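May, a bit after 5

Up early again. The rain stopped in the night and I could hear the gutter dripping on the side path, so I made tea and got on with it before anyone rang.

The job for today was the washing and the tubs. I've been living out of tubs since I moved to Vurnstead and I am sick of it. Everything I own that isn't furniture is in plastic with a lid on top, and half the lids don't belong to the tub they're sitting on. I bought most of them secondhand off a man in Turunen Street who was clearing out his shed. He said they all matched. They don't.

Started with the tea towels. Two loads, hot wash, with the powder Mum uses. The first lot came out all right. The second lot still smelled of the cupboard, so back in they went with a cup of vinegar. While that was going I sorted the dark things into a pile on the bed and found the sock I'd been looking for since Easter, inside a pillowcase.

Breakfast was toast and the last of the plum jam. Must get jam. Also pegs, bin liners and a new sponge mop head, the flat kind, as the old one has come away from the backing at one end and just drags.

Helmi Savolainen rang at 10 to ask if I was still right to take the spare doonas for the winter drive. I said yes, if she can bring them in bags and not boxes. She wanted to talk about the Mondeck meeting as well. I missed that one and I'm not sorry. They spent most of it on the parking again, and whether to spend 500 dollars on a sign. She thinks they should. I think people will park where they like.

After that I had a go at the lids. I wiped down a couple with a damp cloth, and the dirt sits along the raised lines in the pattern and won't shift without a brush. An old toothbrush does it but it's slow. The flat parts are scratched and I don't think that will ever come off. I don't mind that. I only want them clean enough to stack in the linen cupboard without leaving grit on the shelf.

The blue bin is the best thing I've got for cloths. It has a rounded rim, so nothing snags when I pull things out, and it's light enough to carry on one hip. I'm going to keep it for whites and find something else for the dark stuff. They keep ending up in together.

Lunch was soup, standing up. Then I drove out to the hardware place for the mop head and they only had the Presurgate one, dearer than I wanted to pay and a funny colour. Bought it anyway. Forgot the pegs.
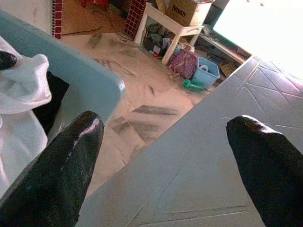 Blue bin, white cloth and a bit of black in with it again. The tiles still to do.

The floor is the next thing. Those pale tiles show every mark, and there are long dark streaks that I took for shadow when I first looked the place over. I'll try plain hot water first and then the cream cleaner if I have to. The cables further back need to come up off the floor before I get a mop anywhere near them, and I'd like them along the wall for good if I can find enough clips. I had a whole packet of clips when I moved. They'll be in a tub.

Brought the tea towels in at 4 when the sky went grey. Dry except for the hems. Hung those over the chairs.

Tea was eggs. Back is sore from bending over the laundry tub with a toothbrush. Bed early, floor tomorrow, and ring Helmi back about what time she's coming with the doonas.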